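**Line drying cotton tees: shrinkage, stretching, stiff fabric**

**pappas_road** wrote:

We moved into a place in Tollcombe with no dryer hookup, so everything gets hung now. Jeans and towels are fine. T-shirts are giving me trouble. The hems come out longer in front than in back, and there are little bumps at the shoulders from the pins. Is there a way to hang them that doesn't do this? I have 45 feet of line in the yard and a folding rack for indoors.

---

**zostau_mike** wrote:

Hang them upside down by the hem, pins at the side seams. The seams carry the weight and any marks end up where they get tucked in. Spin speed matters too. If yours has a high setting, use it for cotton. Less water means less weight pulling on the knit.

---

**ninthfloor** wrote:

I disagree on the high spin. It sets creases in thin shirts and then you have to iron them. I use medium and give each one a few hard snaps before it goes up.

Hem hanging is right, though. I did it by the shoulders for years and ruined a lot of necklines.

---

**Sille Zoëga** wrote:

I worked in a hotel laundry before I had kids, and we line dried the staff shirts in summer. A few things from that.

Lightweight knits are the worst for stretching. A heavy work tee will take almost any treatment. The thin ones will not, and if you hold one up by the two top corners the whole middle drops.
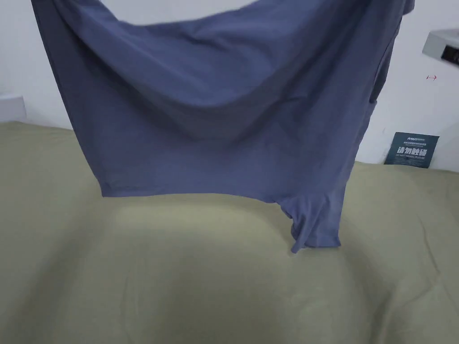

Do that with a soaked shirt and leave it for an afternoon and the collar will not come back all the way. Fold it over the line at the armpits instead, so the line runs straight across the chest, and put one pin under each arm. You get a faint crease, but it goes away when you wear it.

Take them down slightly damp and finish them flat or on a hanger indoors.

---

**zostau_mike** wrote:

Armpit fold takes forever to dry where it doubles over. I tried it in December on a covered porch and the shirts smelled sour by the next morning. Hem is faster.

---

**Sille Zoëga** wrote:

In December, yes. I'd use the rack indoors with a fan then. In warm weather I never had a problem with it.

---

**pappas_road** wrote:

Thanks. What about stiffness? The towels feel like cardboard. Someone at work told me to use Liltell in the rinse.

---

**ninthfloor** wrote:

Skip softener on towels, they stop absorbing. Half a cup of white vinegar in the rinse, and cut your detergent. Most people use twice what they need and the leftover soap is what gets stiff. If you have a dryer at a laundromat nearby, 10 minutes on air fluff fixes the rest.

---

**zostau_mike** wrote:

Agree on the detergent. Not sold on vinegar, I've read it's hard on the rubber seals in front loaders. I just shake the towels when they come off the line.

---

**pappas_road** wrote:

Mine is a top loader so I'll try the vinegar on one load. Did a batch of tees by the hem this morning and two by the armpit fold. Will post when they're dry.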